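Review: the Dirico handheld grippers, tried out at the Virnberg open day

I had been meaning to get to one of the Virnberg open days for ages, and this August I finally took a Wednesday off and drove over with my brother-in-law, who will go anywhere if there is coffee. The draw for me was the Dirico, a pair of handheld grippers used for teaching robots by doing the job yourself. Toivo Suominen ran the afternoon session, with 11 of us signed up, and he was very patient with all my questions (I had a page of them).

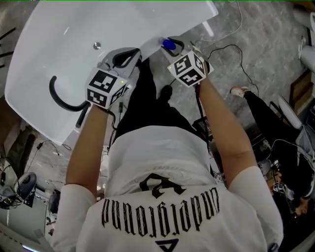

Grip was what I most wanted to judge, as my old Zudell pair let go of anything slick. Small blocks prove very little, so I was glad to see them put on something big and awkward. A broad, glossy white plastic panel with rounded corners is a mean test for two sets of black jaws, one on the edge and the other up near a corner, and you do have to lean right over it with both arms out. I had a go myself later on, and my shoulders let me know after 5 minutes! The handles are comfortable, though, and the trigger has a lovely light pull — much nicer than the Hämäläinen set I borrowed last winter.

My one real grumble is the cables. I am a clumsy person and I kept thinking about my feet. Toivo says a longer, softer lead is on the way, and I hope so. 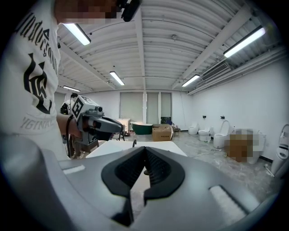 He also let us stay 30 minutes past closing to play back our own attempts, and mine were shaky but usable. Setup took me two tries, mostly my fault for skipping a page in the booklet. Would I buy a pair? For a school or a small workshop, yes, gladly. For my garage I'm still thinking it over — my wife has views on the garage. Four stars from me, and the coffee was good too.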